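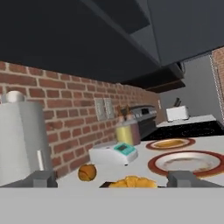 Ranking the Villains of Skurnis: My End-of-Year Project Report
by Rezaul Liyanage

Okay so, for my media studies project I got to pick any series I wanted, and I picked Skurnis, the manga my cousin made me read two summers ago (I complained for the first volume and then finished the rest in a week). My question was simple: who is the strongest villain in the series, and does being strong have anything to do with being a good villain? I had a guess going in and I was wrong about most of it.

If you haven't read it, Skurnis takes place in Ploltbridge, a harbor city where people can trade away memories in exchange for powers. The bigger the memory, the bigger the power. Give up what you had for breakfast and maybe you can light a candle. Give up your mother's face and you can sink a ship. The hero, Baxter, has already traded away most of his childhood when the story opens, so he keeps meeting people who know him and he has no clue who they are. I love that setup so much!

For my method, I reread all 14 volumes and kept a notebook. Every time a villain won or lost a fight, I wrote down the chapter, what they traded and what it did. Then I gave each villain points for raw power, for planning and for how much they changed the story. My teacher asked me to explain the points better in my second draft, so: power and planning are out of ten each, and story is out of twenty. I made story worth more on purpose. You can disagree with that, my sister sure does.

Third place went to the Ferryman. He's the first real threat in the books and he beats Baxter twice, but he mostly stands on his boat and waits for people to come to him. Great design, great coat, not a lot of planning. I gave him a four there and I felt generous.

Second place was the Clockmaker's Daughter. She has the highest power score of anyone, a full ten, after she trades away every memory of her father in volume nine and freezes the entire harbor. The trouble is that once she does it, she can't remember why she wanted to. She wanders around for three chapters being scary and kind of sad. I cried a little. That didn't go in the score.

First place, and this surprised me, was Sakton. He only gets a six for power! He hardly fights at all. What he does is buy other people's memories and keep them in jars, so he knows more about Baxter's life than Baxter does. In volume eleven he just sits down and tells Baxter a story about a dog he used to have, and Baxter gives up the key to the city gate to hear the ending. No punches, no explosions. Full marks for planning and nineteen for story.

One problem with my project is that I only scored it myself. If I did it again I'd get more readers to fill in the same sheet and compare. I also left out the side stories, which I couldn't find at our library, and I've heard the Ferryman gets a much better chapter in one of them – so sorry to his fans. My notebook pages are stapled to the back, and the coffee stain on the volume six page is covering a score of seven.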